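Our workplace is getting an arm for sorting. What changes for the staff?

Posted by Iddrisu Amoah

Good day to all. I am shift leader at Trokwood, where returned household goods are sorted and put back to stock. We are 2 shifts. From June the management wants the arm to take over the picking of bottles and small items, and at present we are trying out the task in simulation.

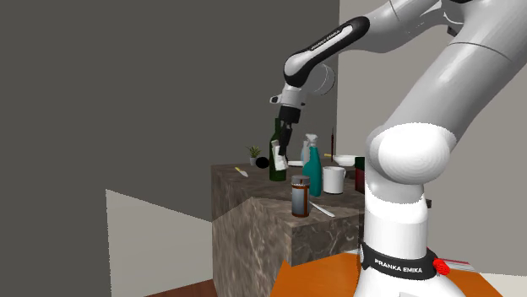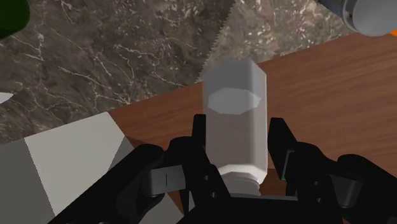
My people ask me every day what they will do afterwards, and I do not have a good reply. On a normal day we handle 485 pieces by hand. The supplier, Drilavby, says only that "staff will be moved to higher tasks". What are these tasks in real life? Please, I would like to hear from someone who has already passed through it.

Obed Ametepe

We went through this at Nultasow, so I will tell you how it was for us.

In the first weeks there was more work than before, and the management had not planned for it. The arm stopped 219 times in the first month, and each time a person had to go there, clear the item and start it again. Glass was the worst for us. Ask now who will do this, and whether it is written in the job description. With us it was not written, and two colleagues did it for half a year on the old wage.

Later the work became lighter for the back and wrists, this I must admit. But it also became more lonely. Before, four of us stood at one table and talked. Now one person watches the cell and the others are at packing, on the other side of the hall. Some liked it, I did not.

My advice is to let the sorters see the simulation too. They know which bottles roll and which lids come off. Ours were invited only when everything was already decided, and then the table height had to be changed again.

Ask also for the training to be in paid hours.

Opoku

depends on the contract. In my place no one was sent away but they did not replace the people who left. Check this with your union before June.

Iddrisu Amoah

Thank you both. I did not think about the stops at all. I will bring the matter of the wage to the meeting, and I have asked if three of the sorters can sit with the engineers next week.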